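Decluttering, or paying someone to tell you where the scissors go

My sister has given me a subscription to Skitance. If you've been spared it so far, Skitance is a home organising "method" with a monthly magazine attached, and its big claim is that a tidy drawer makes for a calm mind. I have had tidy drawers. I was in a foul mood for most of that year.

The first rule is that every small thing in the house must have a "home". Rubber bands, drawing pins, the key to a shed you no longer own. You tip the lot out, sort it and put it back in little tubs, which Skitance will happily sell you.

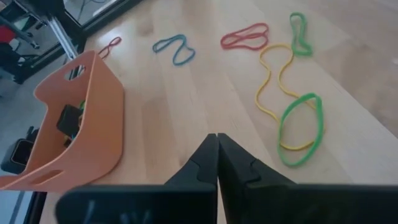 Yasir Bugti reckons the whole business only works on people who were tidy to begin with, and I think he's right. I did the course properly. It takes 10 days, and by day three I was being told to write down how my stapler made me feel. It made me feel like stapling something.

What bothers me most is the proof, or the lack of it. The magazine is full of letters from people whose lives have changed. Where are the letters from people who gave up? I gave up in May, and I'd have written in if they'd asked. Then there's the advice itself, which changes whenever there's something new to sell. Last spring, open shelves were "honest". Now everything has to be shut away behind plain fronts in warm colours, and open shelves are "visual noise".

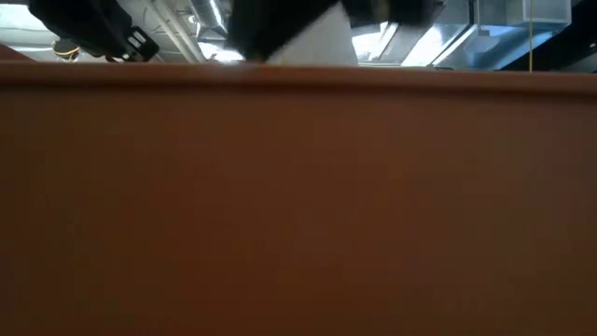 Issue 14, p. 2

I kept that issue for the article on paper, which tells you to throw out any letter older than a year. I tried that once. Then the council wanted one of them.

So I'm back to the old way. Things go in the kitchen drawer until it won't shut, and then on a wet Saturday I take some of them out. It costs nothing.

Comments

Gwion Humphreys
The tubs are a racket. I bought the set and now I need somewhere to keep the tubs.

Eifion Rosser
A bit harsh. It did help my mum after she moved house, and she never bought a thing from them.

Bleddyn Phillips
Which letter did the council want?

Last updated: May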